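Kekton Packaging Notes
Gallery: Paper bags, opened and used

Paper carrier bags are cheap, fold flat and take a crease well, which makes them useful long after the shopping is put away. The pages in this gallery deal with the bag as a container: how the walls behave once it is opened out, where the paper gives, and what it will hold on a worktop.

Bags were handled at the Malthorpe workroom by Montri Thongsuk. Entries are numbered in the order they were added. Entry 118 covers the opened kraft bag used as a shallow tray. The paper is plain brown.

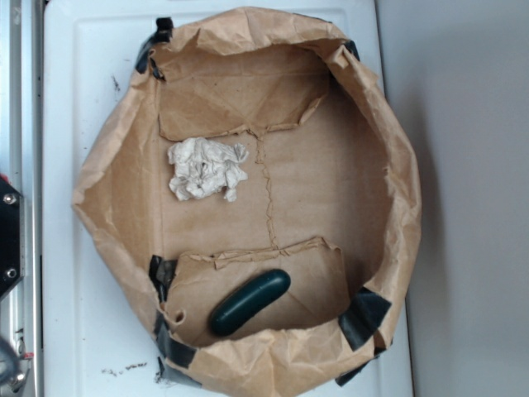 Entry 118. Brown kraft bag folded outward on a white plastic board, with crumpled white tissue or paper towel and a dark green, capsule-shaped item inside.

The walls lean outward and bulge most at the left and right. Creasing is heavy along the rim and much lighter on the floor, which stays fairly flat. Two torn flaps remain, one at the back wall and one at the front, with a thin wavy line running across the floor between them. The lower flap lies under the green item.

Notes on making a tray of this type: open the bag fully, press the base down from the inside, then work round the rim in short folds. Crumpling the paper first makes it softer — it also makes the height of the wall harder to control. Tears at the base can be left alone if the load is light and dry. For anything damp, put a plate or a second bag underneath.

Related entries: Condinia flat-bottomed bags, Petchrat twisted handles. The string and twine pages will be added in December.

Page updated Oct 10, 2023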